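Gripper notes: two weeks with pink lights and a lot of water

Banham Makers' Newsletter, 3 October 2025

Back in July I promised a write-up of the two grippers we've been swapping on and off the arm, and then I kept putting it off because I wanted to get through the clear stuff first. Clear stuff is hard! Anybody can pick up a wooden block. I wanted to see what happens with glass and thin plastic, in bad light, with water in the way, which is pretty much what a kitchen counter looks like at my house by nine at night.

So, the contenders. The first is the Zerkport, a two-finger gripper with stiff fingers and a good hard squeeze. The second is the Madley, which has softer fingertips and closes more slowly. Both bolt onto the same wrist plate (after some swearing and a trip to the hardware store for longer screws), and both talk to the same Vitale controller, so at least I could keep the rest of the setup the same while I switched them over. A swap takes me 20 minutes now. The first one ate a whole evening.

The job is a simple one on paper. There's a glass mug and a bottle of water on the table. The arm picks up the bottle, moves it over the mug, tips some water in and puts the bottle back down. I ran 300 tries in all, split evenly between the two grippers, and I changed the lighting every so often. Plain white ceiling light first, then just the tube lights in different colors. Pink was the one I was dreading. Our camera software finds the edges of things by contrast, and when the table, the shelf and the bottle cap are all some shade of pink, there isn't much contrast to go around.

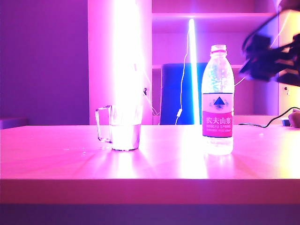
Mug and bottle under the pink light, with the gripper up at top right.

You can probably spot the trouble yourself. The tube behind the mug is so bright that the glass lights up white right where the water is, and then you get long streaks of glare running down the tabletop toward the front edge. To me that's a mug with a reflection under it. To the camera it was, on a bad day, one very tall mug. I lost a good chunk of tries early on to the arm stopping well short of where it should have been, and I blamed the gripper for far too long before I went and looked at what the software thought it was seeing.

The bottle was easier, and I think the label gets all the credit. It has a dark blue mountain on it and a strong red band underneath with big white characters, and the software could hang on to that even when everything else had gone to mush. I tried a few runs with the label peeled off and the results were so sad that I left them out of the count. If you're setting up something like this at home, start with a bottle that has a loud label and save the bare one for when you're feeling brave.

Okay, grippers. The Zerkport is quick and I like how it feels to work with. It goes where you send it, it closes with a nice snap, and I never once had it lose a bottle by slipping. What it does do is crush. A full bottle with the cap on can take it, but open that same bottle and squeeze the middle and you've got a water pistol. I turned the force down in the Vitale settings, then turned it down again, and got to a spot where it mostly behaved, but then it needed a fresh adjustment every time the water level dropped.

The Madley is slower, and the softer tips do give you some wobble when the arm starts moving. I was ready to dislike it. But it's so much kinder to thin plastic that I ended up leaving it on for extra runs just to watch. It also copes better when the camera is off by a little, as the fingertips sort of settle around the bottle instead of shoving it across the table. On the mug handle it was so-so. That loop is skinny, and neither gripper was great at it, so I've stopped asking.

A few bits for anyone who wants to try the same test. Keep your power cables up off the table if you can, and clip them to the wall or a shelf, as a loose one hanging near the work area will sooner or later get hooked. Keep a towel close. And write your settings down! I filled 4 pages with numbers and still managed to lose the best set for the Zerkport, which I'd saved under a file name that made sense to me at midnight and never again.

The Vitale log came to 1646 lines by the end, and I'm happy to share it with anybody who wants to dig through. It's messy, with my notes to myself all over it, and the early stretch is mostly me restarting the camera.

Next up I'm going to leave the Madley on and try the blue-white tube by itself, then a mug with a pattern on it. If you've got a gripper sitting in a box that you'd like put through the same thing, bring it along to the next Banham open bench and we'll see if it fits the plate. Bring your own screws, I'm out of the long ones.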